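Moodley Hall gets its whiteboard back for Sunday number night

I walked into Moodley Hall on Sunday a little before seven, expecting the usual flip chart with the wobbly leg, and there was the big whiteboard, back up on the wall and clean as anything! If you've been coming to number night for a while you'll remember how gray and ghosty the old surface had become. By the spring you could still read scores from Christmas on it.

Jacobus Mkhize took it on in April. He got a new face for it from Dulley, the shop fittings people out on the bypass, for $200, and the tea table money covered all but $40 of that. (Kagiso Shezi put in the rest and would like everyone to stop thanking her.)

For anyone new, number night is very simple. Somebody writes a single number on the board, the tables have 40 seconds to come up with a song, film or book that has it in the title, and you can't repeat one that's already been called. Reshma Potgieter does the writing and she is strict about the clock. My table went out on the seven, which I'm still cross about, since I had a perfectly good film and couldn't get the name out in time.

Precious Swanepoel's table won with 100 points and took home the biscuit tin. They've had it three times now, so come and help us get it off them. Doors open at half past six again this Sunday, tea is free, and please bring your own pen for the answer sheets. The board markers stay with Reshma! 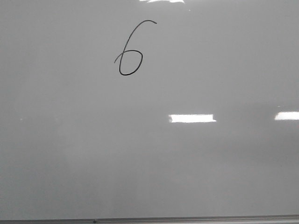 If you can give a hand putting chairs away afterward, let Mpho Venter know at the door. We're usually done by nine.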